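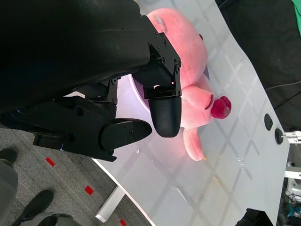 Toy Table, Winter Sort

The pink pig is plush, with a deep-red snout, a stitched closed eye and a floppy ear. It is on its side on the white tabletop, with the edge of something round and lavender just under it.

The pig is one of the soft toys in the Pokari lending collection. Chrysoula Giannakopoulos started the collection with toys her own children had outgrown, and it now runs to 847 pieces, most of them plush. Families borrow up to nine at a time and bring them back when they are ready for something else.

We sort the whole collection every winter. This time we began in December and finished on Tuesday, February 8, 2022. Each toy is looked over at the seams, brushed, and checked against its card. Plush animals come first, then dolls, then the play dishes and the wooden sets.

Notes on the pig

Name on the card: Stefanou. The name came with it and we kept it.

Shelf: farm animals, second from the top, next to the two sheep.

Care: surface wash only, mild soap, air dry. The fuzzy fabric mats if it goes in a dryer – brush it with a soft baby brush, always toward the tail.

Borrowed mostly by families with children under three. It also goes out with the tea set, and the two often come back in the same bag.

Notes on the sort

Michalis Liapis did the mending again this year. He uses a ladder stitch for open seams and a doubled thread on ears and tails, where most of the pulling happens.

Toys with a loose eye or button are held back until they are fixed. Toys with a worn face are left as they are unless the stitching has opened.

The cards have been retyped and are filed by shelf. If you have a toy at home from before the sort, the old card number still works at the desk.

Lending is open again on the usual days. Please return toys dry and in a closed bag, with any small parts in the pouch.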